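News > Projects > Workshop

Skyrme members' workshop completes bin-picking arm in Plaltmont

PLALTMONT, June 28, 2026. Members of the Skyrme shared workshop have completed the first working build of Floster, a bench-mounted robot arm for taking mixed objects out of a bin. The design files, wiring plan and control code are released today under an open licence.

Floster was started in February by Osian Prothero and Hinata Takagi. The arm is intended for home and club workshops where floor space is limited and the bench has to be cleared for other users at the end of a session. It handles single items of up to 200 grams.

The bin is held to a wooden worktop between bar clamps, one at each side. Fixed brackets were tried first and dropped, as they had to be drilled afresh each time the bin was changed. With clamps, the bin can be set down, squared against tape marks on the bench and tightened in a few minutes. The position is then checked by touching the fingertip to two corners of the rim.
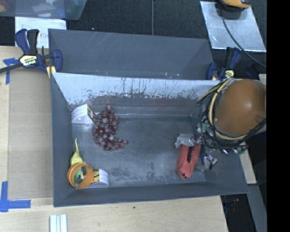 Wiring remains external in this version. An internal route through the forearm was drawn up by Haris Georgiou but would have meant printing the wrist housing in two halves, with a loss of stiffness at the joint. External cables add drag at the end of the wrist's travel, and the control code limits rotation accordingly.

Test objects were chosen for variety of shape and surface: toy fruit and vegetables, small boxes with curved tops, and long-handled items that tend to settle against the bin wall. Over 88 logged attempts the arm lifted and released the target object 81 times. Most of the failures involved objects lying flat in a corner, where the fingers met the sloping side before closing.

"The corners are the open problem," said Prothero. "A narrower finger gets in but twists under load. We have a stiffer profile on order and will publish the drawings once it has been run."

Takagi wrote the grasp planner, which runs on a second-hand desktop computer without a graphics card. Planning time is the main limit on speed at present.

A second unit is being assembled in Dakville by Lertchai Khamphan, working only from the published files. Corrections arising from that build will be added to the parts list, including a change to the base fixings.

Members wishing to use the arm must complete the workshop's bench safety induction. Enquiries about the files should be addressed to Gilles Jacquet at Skyrme, Plaltmont.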